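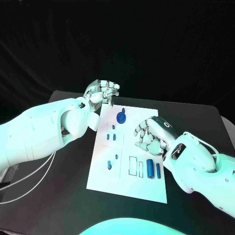
Lerwood Open Day

The Lerwood Open Day is a public robotics demonstration held at the Lerwood workshop in Wurnville. It happens once a year in March, and I've been to 6 of them, so I've ended up looking after this page (corrections welcome, there's a link at the bottom). Last updated 2/9/21.

Background

Lerwood started out fixing packing machinery and only drifted into two-armed robots later on. The first open day was meant for the neighbours, who'd been wondering about the noise, and it was really just a sausage sizzle with the roller door up. Word got around! The most recent one had 68 people through the gate, which for Wurnville is a decent crowd, and the car park at the footy oval had to be opened for the overflow.

The sorting demonstration

Most people come for the sorting table. A two-armed robot with fingered hands works over a white sheet on a dark tabletop, and the sheet has shapes outlined on it - a circle and a couple of rectangles. The parts are blue: a round disc with a knob on top, some little pegs, and a pair of cylinders, one thick and one skinny. The idea is to get parts onto their outlines using both hands. It sounds like a toddler's puzzle, I know, but go and stand near it for a while and you'll find yourself holding your breath over a peg.

The staff call the whole exercise Osman, after the street the workshop backs onto. A session runs for nine minutes, then there's a break while everything gets reset and people ask questions. My favourite bit is the reset, because you get to hear the operators grumbling about which part they'd like to throw in the creek (it's always a peg).

There are two ways of running it. In the morning a person drives the arms, and in the afternoon the robot has a go under its own program, called Endum. Endum is slower and a lot more cautious, and the kids tend to barrack for it.

Visiting

Entry is free, but you do need to put your name down at the Wurnville library beforehand. Closed shoes only, and they mean it - I was sent home in thongs my second year and had to borrow my sister's gumboots. Bags go on the hooks by the door. Kids are welcome up to the yellow line.

If you want a good spot for Osman, get there before the first session and stand on the left. The right side fills up with people who've come straight from the tea urn. Parking on Osman Street itself is residents only, and the council does check.

See also

Endum (control program)
Wurnville Show, machinery pavilion
Lerwood packing line repairs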